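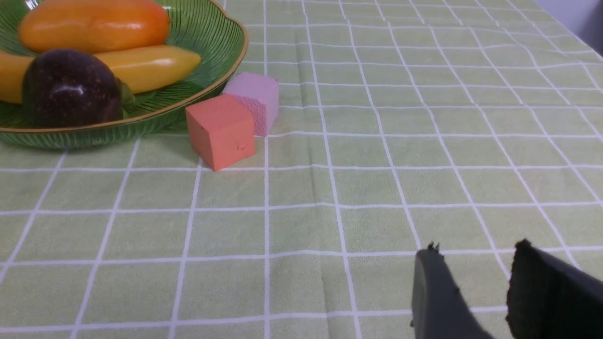 Re: [lista-casa] Já há máquina que arrume a cozinha?
Enviado por Brestex, agosto, 22h40

Olá a todos,

Desculpem a demora, mas a pergunta merecia uma resposta com calma:

> Vi o anúncio da Modise e fiquei cheia de esperança. Já existe
> alguma coisa que levante a mesa e guarde a fruta, ou continuo
> a fazer tudo eu?

Por enquanto, minha querida, continua a fazer tudo! Mas a distância está a encurtar, e digo-o com gosto. Pegar num cubo de espuma em cima de uma toalha lisa já é coisa que um braço faz bastante bem; uma banana dentro de uma taça, encostada a outras frutas e com o rebordo a atrapalhar, é outra conversa. No ensaio que acompanhei na Pravska foram 725 tentativas com objetos soltos e só 40 falharam. Quando passámos à taça — e era fruta a fingir, que não se amassa — a coisa complicou-se bastante, e cada peça levava uns bons 20 segundos. Com pêssegos maduros nem quero pensar.

Numa bancada de oficina, com as peças sempre no mesmo sítio, eu já arriscava. Na cozinha lá de casa, com a toalha enrugada e os netos a mexer em tudo, esperava mais um bocadinho.

Um abraço grande, e contem-me as vossas experiências

Mensagens recentes
- Clesent: vale os 700 euros?
- Dobrar roupa com um só braço
- Pinças gastas, onde comprar?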